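I caught Clodagh Duggan at the back table of Tonari at 3, right after the lunch rush, and she was already halfway through a story about peaches. She's been packing school lunches for 38 kids at the Pagano summer program, and boy does she have opinions!

"Kids eat with their eyes, sure, but mostly they eat with their friends," she told me. "If one kid at the table says melon is gross, I'm taking home a whole lot of melon." 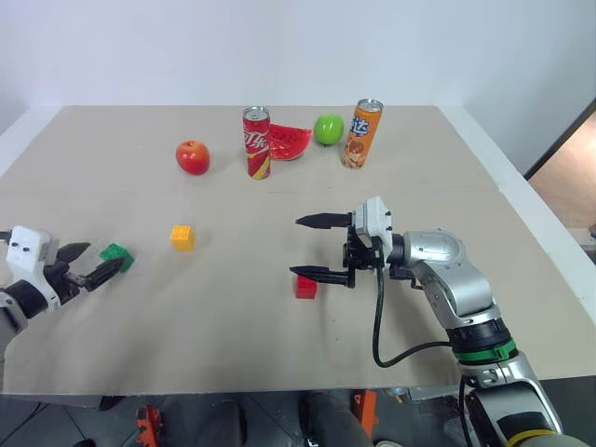

So what does she do about it? She cuts everything small (smaller than you'd think) and puts the fruit out first, before anyone has opened a sandwich. "They're starving when they sit down. I've got maybe two minutes before the chips come out, and I use them."

I asked about soda, which my own two beg for daily. She laughed at me. "I don't ban it. My mother banned it and I drank it in the garage."

Her grocery bill came to $88 the first week, and she got it down by buying bruised apples for sauce. She wants to keep going in October, when the after-school group starts up, if they'll let her have the bigger fridge.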